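Battery Grips Should Be Sold With Their Discharge Curves

Camera makers publish a shots-per-charge figure for every body they sell. The number comes from a standard test cycle and is adequate for comparing one body with another. It says very little about how a body behaves with a third-party grip attached, and the grip makers have been content to leave it there.

I ran the Flustex grip and the Trillau grip on the same body over June, using matched cells. Both are advertised at 1000 frames. The Flustex delivered its full count, but burst rate fell once indicated charge dropped below 40 per cent. The Trillau held its burst rate to 58 frames from shutdown. On paper the two are the same product.

Jeanie Halliday, who repairs bodies at Plevesberg, argues that buyers would ignore a curve if it were printed on the box. She may be right. Reviewers would not ignore it, and buyers read reviewers.

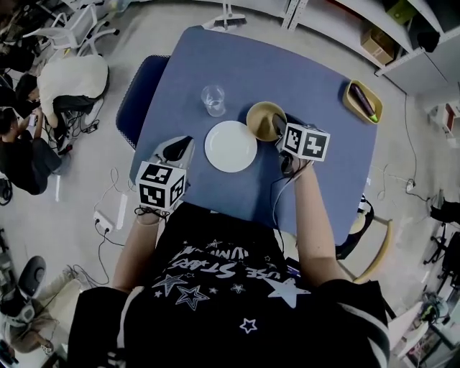

Page last modified: November 24, 2019

The usual objection is cost. A logged discharge under fixed load takes an afternoon and a bench meter -- the maker has presumably done it already during development. Tosh includes one in the manual for its external pack, on a single grey page, with the ambient temperature and cell batch noted. I would like the same from the others before I recommend either grip.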